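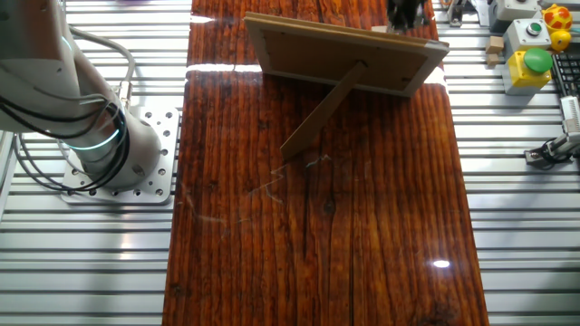

Vodiner bench arm, bought with our own budget — four months in

4 out of 5

Quick one because I've got the new year budget to finish. Ordered the Vodiner package from Coman in August. Arm, controller, mounting plate, stop button. Paid £3,542 all in. The arm on its own was listed at 2,774 and that was the number I'd put in the plan, so first lesson, get the full quote before you ask anyone for money.

Good bits. Quiet. Mounting plate went straight onto our slotted bench, no drilling. Light ring round the base is bright enough to see from the door, which I thought was a gimmick and now I look for it every time I walk in. Software is fine, a bit slow to load.

Not so good. Cables. They hang in big loops round the base and you need to leave far more room for them than the drawing suggests. Add clips to your order, or sleeving, whatever. Manual is poor, teh wiring page especially.

We're using it for handling small household stuff, picture frames, balls, wooden blocks, that sort of thing. Shiny surfaces are a pain for any camera under ceiling lights so keep a bit back for matt sheeting or better lamps. I didn't.

Looked at the Flesari as well. Nicer manual, but their support plan was another 1,000 a year and you couldn't buy without it. No thanks.

If your planning one, things I missed off the sheet: delivery, spare cable, a proper bench (ours was here already, lucky), and time. Coman quoted 30 days, took longer — chase them.

Would buy again. Second arm is in next year's plan for the Flodovo job, same model, and this time with the clips.

Posted 27 Dec 2023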